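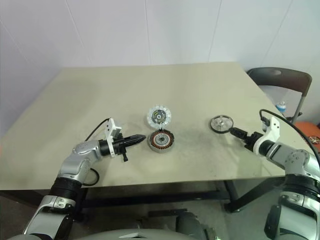

January 25, 2021

Cold start, frost on the inside of the shed window. Washing machine still out of action so I gave the morning to it.

Drum turns freely by hand. Belt is a direct drive arrangement on this one, so no belt to blame. Took the rear panel off, eight-mm heads all the way round, one rounded and drilled out. Measured across the motor windings, phase to phase. All pairs agree within the resolution of the meter. Windings to earth: open circuit. The motor is therefore not the fault, and I put it back.

Pump next. Filter clear. The pump coil reads 200 ohms, steady. Impeller has a little play, no more than I remember from July. Ran a drain cycle with the hose in a bucket and it emptied at a normal rate.

That leaves the door lock. Contacts stay open after the click. Worked the slide back and forth 100 times with a pencil and got continuity on perhaps a third of them. Ordered a replacement from Skurna, 3 working days. Did not pay for the faster post.

Enikő Jakab rang at eleven about the Clenthorpe allotment water. The standpipe has split below the tap and the stopcock at the lane is seized. She wants the section dug out before the next hard frost. I said the union is probably the old imperial size and that she should measure the outside diameter before buying anything. She had already bought something.

Afternoon: soup, then the electricity readings. Day rate up 88 units on the previous week. The heater in the back room accounts for most of it. Have set the thermostat down two degrees and moved the timer so that it comes on after six. Will read the meter again next Monday at the same hour.

Draught strip on the back door has come away at the bottom corner. Cleaned the frame with spirit, refitted, taped it while the adhesive sets.

Read two chapters of the Hladun canal book in the evening. The account of the lock gates is good, the drawings less so, with no scale on any of them.

Washing done by hand in the bath. Towels take far too long to wring. Frost again by nine.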